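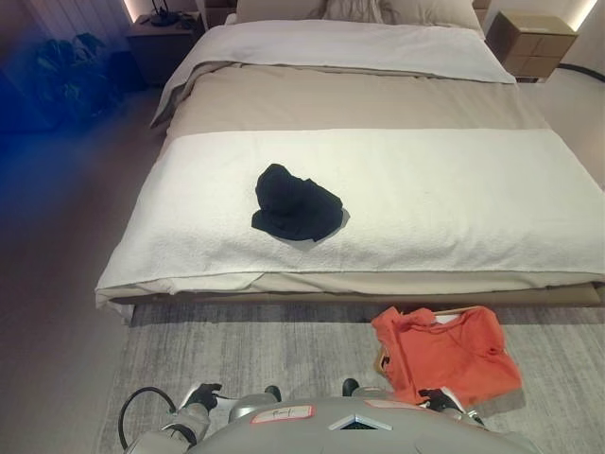

Ticket 1607 - heated mattress pad shuts off overnight
Posted in September by the Gornell support desk

Customer has a Danonel dual-zone pad on a double bed. The left side heats for 2 hours, then the controller blinks amber and goes dark. The right side runs all night.

First reply: asked customer to unplug both controllers, wait ten minutes and plug them back in. Same fault that night, left side only.

Second reply: asked customer to swap the controllers. The fault stayed on the left, so the controller is fine. Remaining suspects are the connector at the foot of the pad and the wiring inside it.

Customer checked the connector. One pin was pushed back a little. Straightened it and reseated the plug until it clicked. Left side then ran until 5 a.m. before the amber light came back - better, but not fixed.

Asked about bedding. Customer keeps a folded comforter over the left side at night. The pad cuts out when heat builds up under thick layers. Comforter removed, pad ran all night on medium.

Still shuts off on high. Replacement pad requested from the Clinent warehouse. Ticket stays open until it arrives.

We use cookies to remember your settings. Accept / Manage

Comments (3)

torres_user: Same amber light on mine. It was the plug.

coldfeet600: Does the replacement have the same connector?

mapleden: Mine quit after over 100 nights. Still waiting on Clinent.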